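Gallambridge Residents Board > Town centre > Luvholm arcade grants

fbajwa38
Was anybody else at the council meeting on Friday? They talked for a long time about the Luvholm arcade, and I am still not sure what was decided. I understood that 14 shop fronts will get money for repair, but the upper floors must wait until September.
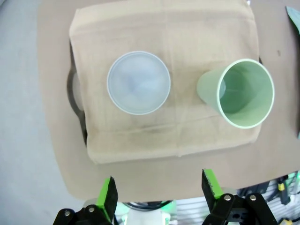
My question is whether the tenants have to pay a share. The letter I received says nothing of this.

Rorari
Tenants pay nothing, only owners. It is on page 3 of the agenda.

Kipchumba Were
I must disagree with Rorari. Page 3 is the old proposal. In the new one the owner may put part of the cost on the rent, if the lease permits it. I asked the clerk and she confirmed it to me.

Rorari
Then the agenda on the website is wrong. It was still there this morning.

wiegand_232
For me the bigger problem is the choice of shops. Why the arcade again, when Mill Street has had broken gutters for years?
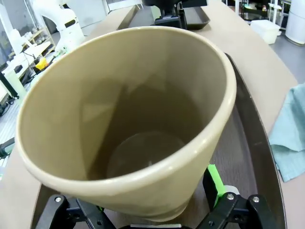 I have written to my councillor two times and I am still waiting.

Kipchumba Were
Mill Street is outside the renewal area, so this fund cannot be used there. I also find it unfair, but the border would have to be changed first.

fbajwa38
Thank you, Kipchumba. I will look in my lease tonight.
Faisal Bajwa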